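Chapter 7
Odds and Ends: Sorting What Doesn't Belong Together

In this chapter
Why mixed bins happen
The "same, near, far" way of sorting
Setting up your own sorting table
Key words: attribute, category, catch-all, remainder

I learned to sort in the back room of a thrift store in Furkville, the summer I was 16. My first boss there was a woman named Mal-soon So, and on my first Friday she slid a bin across the table at me and said, "Tell me what's in it." I looked in and said, "Junk." She took the bin away, gave me a broom, and let me try again after lunch!

I've thought about that answer a lot over the years (mostly with my face going red). "Junk" is what we say when we've stopped looking. It lumps a perfectly good hairbrush in with a broken zipper pull, and once the word is out of your mouth you'll have a hard time seeing either one. So before we get to any methods at all, I want you to spend some time with a small, mixed-up group of things and get comfortable with how little they have in common.

Chapter 6 was easy by comparison. You had buttons, and you sorted buttons. You could go by color or size or number of holes, and whichever you picked, every single button had an answer. Mixed bins don't work that way. Ask how many holes a hairbrush has and you'll see what I mean.
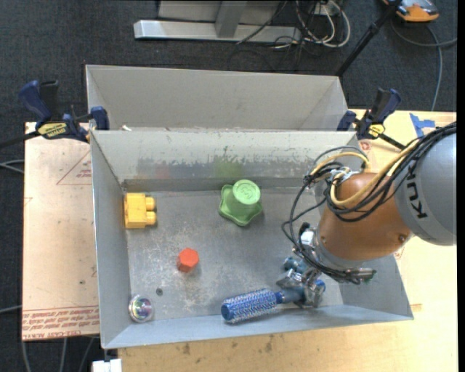

Photo 7.1. Metal bins with mixed small items. Credit: Tavbridge Sorting Workshop.

Try the color question on Photo 7.1 first, because everyone does. Yellow building block, blue hairbrush, green toy, red-orange hexagonal block — it works beautifully for about four seconds. Then you get to the shiny clear thing in the corner, with its purple and green and pink reflections, and you're stuck. Is it clear? Is it purple? Does it get a pile of its own? And even for the easy ones, ask yourself what you've learned. Every pile has one thing in it. You've done a lot of deciding and you haven't grouped anything.

Now try it by use. The brush is for hair, fine. The building block and the green toy can sit together as playthings. The hexagonal block could go with them, or you might want to know more about it before you commit. Two of my students once argued over a block like that for most of a class period, one saying toy and one saying game piece, and I let them go on because they were doing exactly what this chapter is about. They had each picked an attribute (that's our word for any feature you can sort by) and neither had said out loud which one it was.

Shape gives you another answer again. A studded block, a hexagon, a small round object, a long handle. If you were packing these for a shelf, shape might matter more to you than anything else. If you were giving them away, it would hardly matter at all.

The method I use now comes from Dong-hyun Oh, who ran the sorting floor at the Tredau warehouse when I went to work there. He called it "same, near, far." Pick up one item. Ask if anything else in the bin is the same as it. If not, ask what's near it, and say why in plain words. Whatever is far from everything goes to one side, and you leave it there until the end. That last group is the remainder, and we'll spend all of Section 7.3 on it. Dong-hyun had his crew through a shipment of 3,515 pieces that way, and the remainder fit in a shoebox.

Please notice that he started with an item and I started with a question. Both are fine! Starting with a question is quicker when you already know what the piles are for. Starting with an item is better when you don't, and with a catch-all bin you usually don't.

Before you read on

Find a catch-all at home. A kitchen drawer is good, and so is the bottom of a backpack. Take out roughly 30 things, or fewer if that's all you've got, and put them on a towel so the little ones don't roll. Sort them once by any attribute you like and write down your piles. Then mix everything up and sort again by a different one.

Keep both lists. You'll need them in Section 7.2, where we look at the items that changed neighbors between the first sort and the second.

7.1 Choosing an attribute

Let's begin with the one most of you probably used, which is color.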